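Cuando Ailsa Cairns heredó la mesa de su abuela, lo primero que hizo fue invitar a merendar a media calle, que es, me parece a mí, la mejor manera de estrenar cualquier cosa.
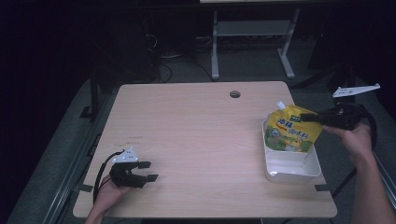 Bandeja blanca y bolsa amarilla con tapón, sobre la madera clara.

En Mostwood la merienda todavía se toma en serio, y yo, que crecí entre panes con aceite, lo agradezco muchísimo.
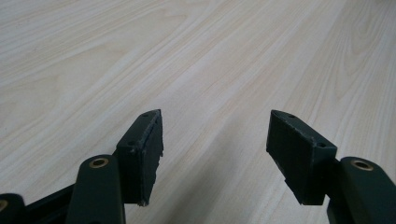
Ailsa recuerda que su abuela servía a las seis en punto, con la radio puesta y las ventanas abiertas desde mayo.

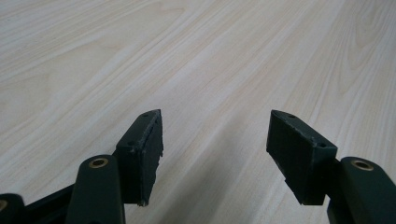 Las vetas de la madera, largas y curvas.

Su vecino Ruaridh Lennox sigue viniendo después de 51 años (¡y siempre repite!).

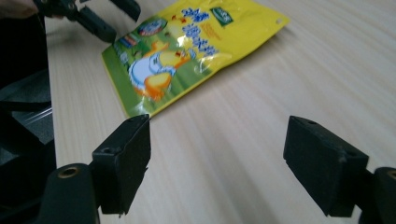
Hablan del huerto, de los nietos, de la lluvia, y cuando quieren darse cuenta ya es hora de cenar.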